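I bought the Fladdale four-tier wire shelf in February, mostly out of spite, after my old plastic tower folded in on itself under a pile of bath towels. My friend Sibel Bozkurt had been on at me to get one for ages (she has two, one for yarn and one for canned tomatoes) and I finally gave in!

Putting it together took me one cup of coffee. The mesh panels clip in at the corners and you push until you hear a snap — a couple of mine needed the heel of my hand and some bad language. The instructions are one sheet of drawings, and drawing three is upside down. Order the black one, part 511, if you care about dust. The white shows everything.

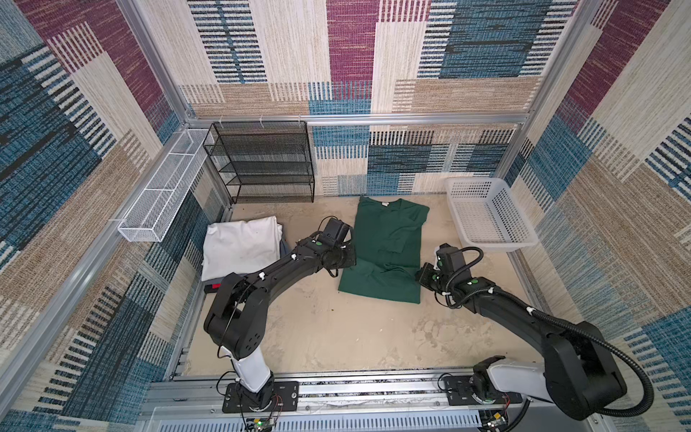
Folding is the chore I put off the most, and having open tiers right there has made me a bit better at it. I do whites first and then T-shirts, and things go straight from the stack to a shelf with no stop on a chair in between. Black mesh looks good against a busy pattern, too, all those striped patches in maroon and teal. And do tie the back edge to something solid. Small white cable ties do the job fine, and they cost next to nothing.

My gripes: the mesh leaves a faint grid on anything soft if you leave it sitting, so I put a piece of cardboard under my sweaters. Small stuff like socks really wants a basket. And the feet are hard plastic and skid on my floor, so I stuck felt pads on them.

Would I buy it again? Yep, and I'm already eyeing a second one for the hall closet.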